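Sesari (student project)

Sesari is a student robotics project at Dellotley, run as a two-semester course in household manipulation. Students write control software for a mobile robot arm that handles food and dishes in a simulated kitchen. The course was first offered in November and replaced an earlier class on line-following vehicles.
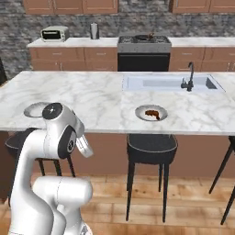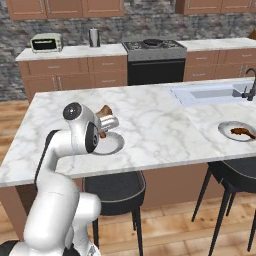

The white arm at the marble-topped island in the simulated kitchen. In the second view the gripper holds a food item over a plate.

Task

The standard exercise is a transfer between plates on a kitchen island. The arm must grasp one food item, lift it clear of the plate, and set it down on the target plate. Contact with the sink, the faucet, or the bar stools ends the attempt. Item shape and plate position are changed between attempts, and the start position of the base is fixed.

Software

The simulator, named Bech, is maintained by former students of the course. Teams submit a single controller, which receives camera images and joint positions and returns arm and gripper commands. Motion planning libraries are allowed. Direct reading of object positions from the simulator is allowed in the first semester only.

Assessment

Each controller is run for 200 attempts on a shared server. A team has 2 submissions per semester, and the higher score counts. Teams have up to 6 members. Written reports must include a log of failed grasps, sorted by cause.

Data

Attempts recorded by the course are released as the Vultora set. The version dated 06/09/2023 contains 3,311 attempts, including failures. Later versions use the same file layout but add gripper force readings.

See also
Mobile manipulation
Grasp planning
Robot simulation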